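Clearing off the white table

2021-05-25

I put off the white table in the back room since March. It was supposed to be a work surface. It became the place where I set things down when I came in the door, and after a while I did my actual work at the kitchen counter.

I didn't buy anything for this and I didn't follow a system. I moved everything off, wiped the top with a damp cloth, and only put back what I had used in the past 14 days. The rest went to a shelf, the Plurnside thrift store, or the trash.

The hard part was the odd items, the ones that don't belong to any group. Paper is easy. Cables are easy. A single orange and dark navy thing that narrows toward the bottom is not easy, because it doesn't stack and it won't go in a drawer with anything else. I stood it up near the wooden board and left it for last.

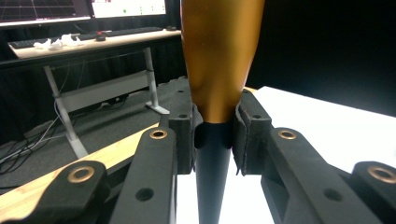
Tiina Koivisto wrote to me that she gives odd things like that one shelf of their own and stops adding when the shelf is full. She has done it for 7 years and says the only trouble is being strict about it when she is tired.

I tried her way. My shelf is the short one over the radiator, 29 inches wide. It filled up faster than I wanted, so two mugs went to the kitchen and a broken Etent desk lamp went out. I kept the lamp's bulb.

For small stuff I use clear plastic. I had a Lubis box with a lid for years and could never tell what was in it without opening it. With a see-through container I can look from the chair. Batteries, tape and spare keys are going in there, and it stays at the far side of the table so the front is free for working.

The rest of the top I am leaving alone. I had a plan for a tray and a pen cup and dropped it. Wiping it down takes a minute now, and I can spread out a full sheet of wrapping paper.

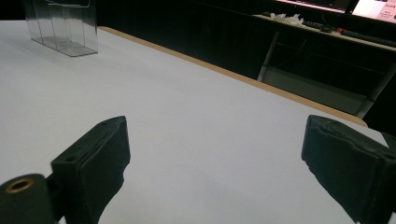 White table, clear container at the back.

Next is the closet in the same room. I have not opened the bottom boxes yet.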